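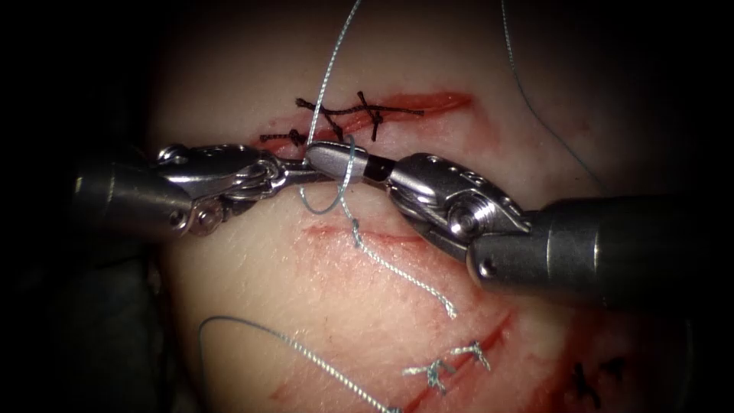
Leaving Stostness: Setting and Class in "The Salt Year"
Final project report, Introduction to Literature
2018-04-15

I picked "The Salt Year" because I wanted a novel where the town matters as much as the people, and wow, did I get one. My question for the project was simple: how does the place where Noson grows up shape what he thinks he is allowed to want?

The book is set in Stostness, a fishing town with 1,346 people on the sign (the number comes up again and again, and it never changes, even after funerals). Most families work on the boats or at the Prendley cannery. Noson is 16 when the story opens in September, the month the older kids stop coming to class. His teacher leaves their chairs in the room, and I think that is one of the best details in the whole book. You feel the empty seats every time he looks up from his desk.

For my method, I read the novel twice. The second time I marked every passage where the cannery is mentioned and sorted them by who was speaking and what they were feeling. I ended up with 74 passages. I expected most of them to be angry, but over 50 were proud or even loving! Noson's mother talks about the cannery whistle the way other people talk about church bells. That changed my whole argument. I had planned to write that the cannery is a kind of prison, and I had to throw out most of my first draft.

What I argue now is that Noson has a hard time leaving because he is leaving something good. The clearest example is in chapter 4, when his mother gives him her work gloves. She means it as an honor. He knows that, and he puts them on even though they don't fit, and he keeps them on all through supper. The author never tells us what he is thinking, which I loved, because by then we already know.

Sibiya, the friend who moved to the city, works as a contrast. Her letters are funny and full of street names and bus routes, but she always asks what the weather is doing at home. In my first reading I skipped over that question. In my second I noticed it is in every letter, including the short one near the end that is only three lines long.

There were some problems with the project. Sorting passages by feeling is partly my own opinion, and a few could have gone in two groups (the strike meeting gave me the most trouble, I moved it back and forth all week). I also ran out of time to look at the father's chapters, which are told in a very different style. If I kept going, I would start there, with the storm chapter and the long list of boat names.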